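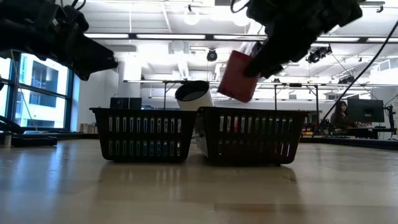 Black baskets on the tabletop, red item above the right-hand one.

Progress report to the Gillitz Fund
Cirnurholm Lending Shed – second instalment, household goods stream

Apologies for the short form, the full spreadsheet is coming seperately once the Zekent export behaves itself.

Where we're at
Loans to end of last month: 2,664. Target was 2,400 by year end so we're over already. Mostly kitchen gear and party stuff, then garden tools, then camping. Camping dropped right off once the cold came in, will pick up again over summer. Active borrowers now at 1,520, which includes households that joined under the old card system and have borrowed at least once since the changeover.

Overdue items – better than last report. We moved from a phone call at two weeks to a text at three days and that's done most of the work. Still 22 items written off. Half of those are extension cords. We'd like to stop lending extension cords on their own and only send them out with the tool that needs one, please say if the fund has a view.

Opening hours
Second evening session started and is busier than the Saturday one ever was. 4.30 to 7 pm. People come straight from work or from picking up kids. The early morning slot was a flop, three borrowers on the best day, so we've dropped it and moved those paid hours to the evening.

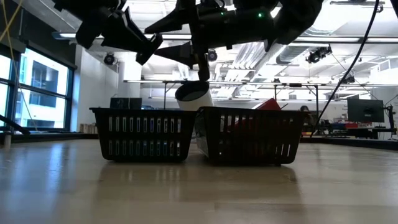

Baskets side by side, slotted fronts, with a white cup or tube behind.

Catalogue
All kitchen items relabelled. Party sets are now listed as one line each (plates, cups, jugs, cutlery together) instead of piece by piece, so check-in is a lot quicker and the late fees make more sense. Some borrowers don't like it, they only wanted the jug. We let them take the jug.

Zekent software: licence renewed for a year. The waitlist feature finally works. The reports feature doesn't, or it works but counts renewals as new loans, so the figure above has been corrected by hand. If you look at the dashboard youll see a bigger number, please ignore it.

Cabral site
Second pick-up point at Cabral is the bit that's behind. Details below, written after the site visit.

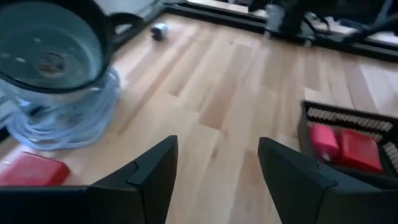 Cabral, September

Lease is agreed but not signed. Landlord wants us to cover the new side door, we've said we'll split it. Quote for the door is fine, the wait for the door is not – nine weeks. In the meantime we're running a shelf in the front entry with pre-ordered items only. No browsing. Works OK for small things, useless for the carpet cleaner.

Neighbours have been good about parking. Council has asked for a bike rack, we have no objection to that and it's in the revised budget under fit-out. The ramp is at the right grade, checked it twice.

Open day flyers went to 200 letterboxes near the site. Sign-ups were slow that week then came in a rush with the pay cycle.

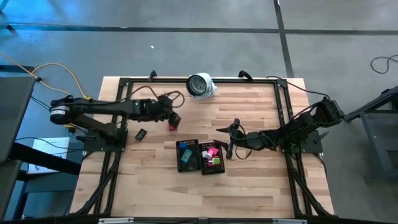 One Cabral borrower wrote that the shelf was handy but she'd given up trying to guess what size the cake tins were from the list, and could we please put the measurements in. Another asked for a return slot for after hours. Measurements are being added now, tins first. Return slot depends on the door.

Money
Spend is under on wages (the morning slot) and over on repairs. Repairs went over on two sewing machines and the pressure washer. We'd like to move the wages underspend across to repairs, no change to the total. Need your OK in writing before we do it.

Next quarter
Sign the Cabral lease, door in, full hours there by the end of the quarter if the door turns up. Borrower survey goes out after that. Extension cord decision, see above. Third instalment invoice to follow with the spreadsheet.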